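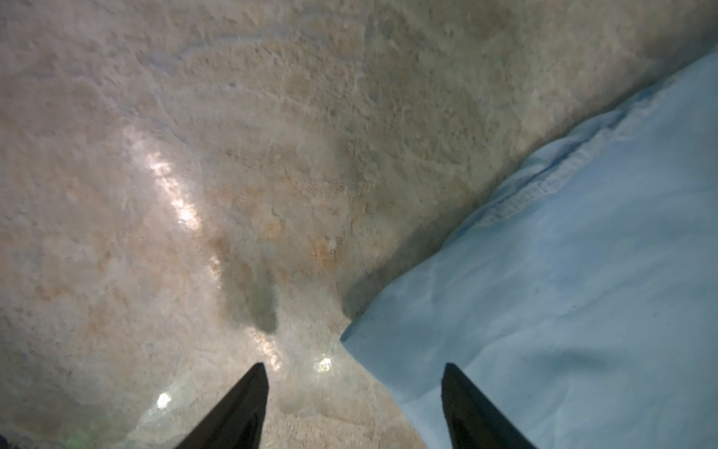

Worktop thread, as promised to the three of you who asked. We've had this beige speckly stuff in the kitchen since we moved in and I've never once got it clean without leaving marks. Light blue cloth, same as always, and still you get those pale swirls going round in arcs towards the back. Blotchy cream and tan hides crumbs brilliantly. Doesn't hide smears at all

Bit of background. Previous owners left a bottle of Martinelli stone polish under the sink. I used it for 4 months thinking it was cleaner. It is not cleaner. It's basicaly wax

So every wipe since then has been me pushing old polish about in circles. Explains a lot

Kevin Mamani from the flat downstairs has the same tops (whole block does I think) and his look great. Asked him what he uses. Washing up liquid. One squirt, warm water, cloth wrung right out. That's it. Felt a bit daft

Tried it in February on the bit by the kettle. Two goes and a dry with a tea towel. Much better!! Then got cocky and did the whole run in one evening, ran out of dry tea towels, swirls all over again

Things I've bought for this and regret:
Nakine spray, 5 quid, smells of pear drops
Hadimier wipes, fell to bits on the rough patches
A scraper. Don't

Before anyone says vinegar, no. Don't know what the tops are made of, could be stone, could be something pretending. Letting agent said "composite or similar" which, thanks

The little pits are the worst part. Polish sits in them and goes grey. Old soft toothbrush and soapy water does shift it but you're there all night. I did a patch the size of a dinner plate and it took one whole episode of the thing with the barges

Also check it with the big light on AND from the side. Straight down it looks fine, then you crouch and theres every wipe you ever did

Current plan, small sections, left to right, rinse the cloth between each one, dry before moving on. Started at 9 tonight, kettle end first again

Someone's asked about the cloth, it's just a cheap one from the Wotimine multipack, 5 in a bag. Wash them without softener, softener leaves its own film. Learnt that one the hard way as well

Right, hob end tomorrow. Need more tea towels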